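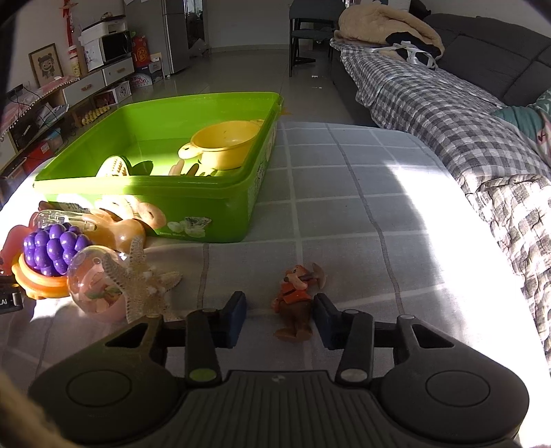

Home Recording Rules: Frequently Asked Questions
Flirance household tasks, toy tidying set

Who are these rules for?

Anyone who records tidying tasks at home with the hand-held gripper. They apply to new and returning contributors. If your welcome sheet says something different, follow this page.

What counts as one episode?

One toy, picked up and put into the storage box. Start with the fingers open and the toy in view. Stop after you have let go and moved the fingers clear of the box. Two toys in one episode means the episode gets rejected, even if both picks were good.

How long can an episode be?

Up to 90 seconds. Most are far shorter. If you go over, stop and start a new one.

Do I need to clean the house first?

No. Blankets on the sofa, boxes along the wall and toys on the floor are all fine. We want homes the way people live in them. The work surface needs enough open space for the gripper to come in without pushing other things over.

What should I put away before I start?

Mail, prescription labels, bank cards, school papers and anything with a full name or address on it. Check the refrigerator door and walls too. Family photos should be turned around or taken down. Drawings and posters can stay.

Can other people be in the room?

Adults can, if they have signed the consent form. Children may not be in view or in reach of the gripper at any time. Pets go in another room – the finger joints can pinch a paw or a tail.

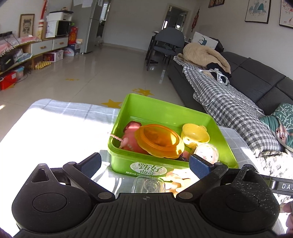 Is sunlight a problem?

Usually not. Bright patches on a sheet or tablecloth are allowed as long as you can still make out the toy and the box. If the toy itself is lost in the glare, move it or close a curtain. Don't change the curtains in the middle of an episode.

Which toys can I use?

Anything that fits between the pads without force. Mix hard and soft, clear and solid. Leave out glass, loose button batteries and toys with sharp points. Small parts go back out of children's reach when you finish.

Does the box have to be empty?

No. It can already have toys in it, but nothing should stick up so high that you can't lower the next one in.

What if I drop the toy?

Keep going if it lands within reach. Pick it up again and finish. Drops are marked in review and do not count against you. Never use your free hand to help.

How many episodes make a session?

A full session is 44. Take a break after every 6, and wipe the pads with a dry cloth while you rest. Move the box to a new spot before you start again.

Can I delete a bad episode?

Mark it as bad and leave it in place. Missing numbers slow down the review more than bad episodes do.

Who sees my recordings?

The Flirance review team and the labeling staff at Larkavo. You can ask to have a session removed up to the end of the month after you sent it in. Use the removal form in your account and give the session number.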